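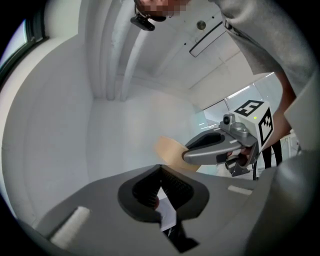
Plelleo rents out hand-held grippers in pairs, and after 2 weekends with a set I have a page of tips for anyone teaching a robot household chores. You carry one gripper per hand, do the job yourself, and send the recordings off for training. I started with sorting the recycling, and flat pieces are where you'll learn the most! A round cardboard disc, for instance, wants to be pinched near its edge and carried at a tilt, with your fingers wrapped around the handle just below the jaw.

Keep the marker cube on top clean. A dry microfiber cloth does it — no glass spray. Glance at the little green light before you start a run.

Push your sleeves up past the elbow. Loose knits creep down over the handle.

Work by the windows if you can, but stop when the sun gets low. My late November afternoons gave me the most rejected clips.

Short runs beat long ones. I got 97 clips accepted on the second weekend, nearly all of them under 19 seconds.

Shu-fen Fung at Plelleo answered my email the same evening and suggested setting the piece down completely before opening the jaws. Great advice, and my wrists liked the slower pace too.

Charge both units overnight.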